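2024-04-09, Clevus trial kit, day 14

Wrist camera back on after the firmware update. Basket at the far side of the table, gripper low. 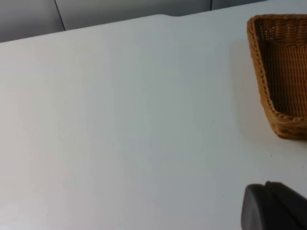

Moser wrote back this morning that the wicker is the wrong thing to test on, that a woven rim will snag any fingertip pad sooner or later, and that Presthorpe dropped baskets from their own trial in February for that reason. Fair point, but the Neneck job is baskets, so baskets it is.

Settings today: grip force down one step, approach speed 11 percent, new pads on both fingers. The rim is braided and thicker than the wall, so I have moved the grasp point to the rim and left the wall alone. The kit's planner still prefers the wall. Override is in the second menu, under Tools, and it does not survive a restart – second time I have noted this.

Shadow to the left of the basket is soft enough with the present lighting. The edge finder took it for part of the basket twice last week. Threshold now at 407, default is 500. Manual gives no units for either.

Tabletop needs a wipe, a couple of dark specks on it.

Open questions for Clevus: price of spare pads, whether the license covers a second arm, and who pays return freight if we say no. Cable clip at the wrist is still loose. Taped it. Rim grasps start after lunch.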